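What should I expect at a hands-on robotics open day?
Posted by Naima Slaoui, June 23, 2024

Hello everyone, I've put my name down for the open day at Joltance, and I'm bringing my dad, who is very curious but a bit slow on his feet these days. The notice says visitors can try the hand-held grippers they use for teaching robots to handle household things. Neither of us has a technical background — I run a fabric shop, he drove buses — so will we be out of our depth? And do they mind you picking things up?

Hala Hegazy

You'll be very welcome, and your dad too! I went last November with my sister and we had a lovely time. There's a short talk first, and then you move along to the tables where the work gets done. 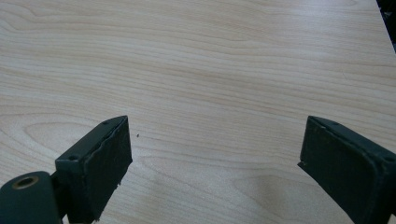
My turn was over sooner than I'd have liked, as there were 90 of us that day and everyone wanted a go. You squeeze, the fingers close, and you feel terribly clumsy for the first little while. Ask if your dad can have a stool. The woman looking after our table found one for my sister without any fuss, and let her stay put while the rest of us shuffled along.

Hicham Tawfik

its fine, just go. parking is bad, use the lot behind Vörös

Tsegereda Mekonnen

I help out on these days now and then, so I'll add a little to what Hala wrote. Working in fabric, Naima, you may well do better than the engineers! Cloth never sits the same way twice, and a person who handles it every day has a feel for where to pinch. Go gently, take hold near an edge or a fold, and move more slowly than you would with your own hands.

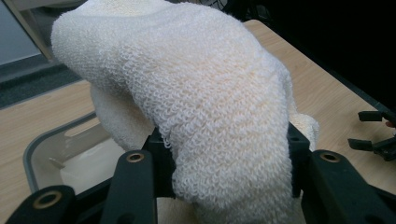 Do visitors need to book a time for the hands-on tables?
Put your names down at the front desk when you arrive, and you'll be given a turn after the talk.

Wear sleeves you can push up, and do bring your dad's questions along — we love those.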